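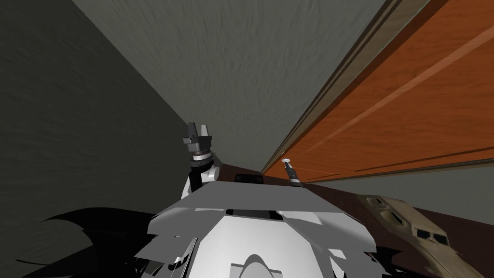
My planner finally stopped arguing with my controller! For most of the year the two halves of Wulach have run on separate clocks, the planner handing over a fresh path whenever it felt like it and the controller chewing through the old one until told otherwise. Now every path carries a timestamp, and the controller blends from wherever the arm is at that moment instead of snapping back to the first waypoint. The kitchen in the simulator is where I test all this, with the gripper up by the spot where the walls meet and that little screwdriver-like tool standing on the dark counter just to its right. A thin upright thing is a wonderful test target — if the blend is sloppy, over it goes.

The fix came out of an email from Jitendra Nigam, who read my March post and asked why I was replanning from the commanded joint state and not the measured one. I stared at that for a good long while. Then I changed one line, broke 126 tests, and spent two evenings putting them back together (most had the old behavior baked right in).

I ran 400 random starts overnight and the jerk spikes at handover are gone from every log. Next up is collision checking, still the slow part. A single query takes 90 milliseconds with the full mesh of the robot's body loaded, so I want to try simple capsules first and only fall back to the mesh when something gets close. The branch is up if you want to poke at it!

Older posts | Newer posts | Projects | About

Copyright 2018 Stondama | Contact | Back to top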